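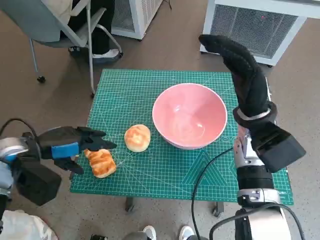 **Category: Tabletop / Bakery items**

# Flisum Bread and Bowl Set

Flisum is a small collection of tabletop layouts built from bakery items, bowls and a gridded work surface. This card covers the bread and bowl group. Cups, cutlery and fruit have their own cards in the parent folder.

## Contents

The group has 30 layouts. Each one uses a bowl and one or more bread items on a green cutting mat with a white printed grid. In the layout at the top of this card, the bowl is pink and empty, with a round bun to its left and an elongated glazed pastry lying diagonally on the mat.

| Field | Values |
|---|---|
| `surface` | `mat_green` |
| `container` | `bowl_large`, `bowl_small`, `none` |
| `container_state` | `empty`, `filled` |
| `item` | `bun_round`, `pastry_long`, `other` |
| `orientation` | `square`, `diagonal`, `n/a` |

`orientation` is given relative to the grid lines and applies only to items with a clear long side. Round buns are always `n/a`.

## Item notes

- `bun_round`: domed, glossy orange-brown top, paler toward the edge. Do not label by type of dough.
- `pastry_long`: rectangular, layered, amber-brown crust with pale creases along the length. Earlier versions called this `loaf`. The old label is still accepted by the loader but will be dropped.
- `bowl_large`: record color in the free-text field. "Pink" and "salmon" were merged under `pink` in August.

## Placement rules

1. Square the mat to the table before placing anything.
2. Put the bowl down first. It may cover printed patterns on the mat.
3. Place bread items directly on the mat, with no plate or paper.
4. Leave a visible gap between the bread and the bowl unless the layout sheet says "touching".
5. Mark `container_state` from the layout as placed, before any item is moved.

The mat also carries diagonal lines, nested triangles and small lettering. These are not annotated. Do not use the grid as a scale — spacing was never checked across mats.

## Known issues

- 16 layouts have no `orientation` value. Treat these as missing, not as `n/a`.
- Glazed crusts produce highlights that one annotator marked as separate regions. Silviu Pană has corrected the bun masks; the pastry masks are pending.
- Pale bun edges are sometimes left out of the mask. Minimum accepted overlap with the reference mask is 80 percent.

## Maintainers

Layout sheets: Ingegerd Vik. Labels and review: Marietjie Mokgethi, Silviu Pană. Send corrections with the layout number and the field name in the subject line.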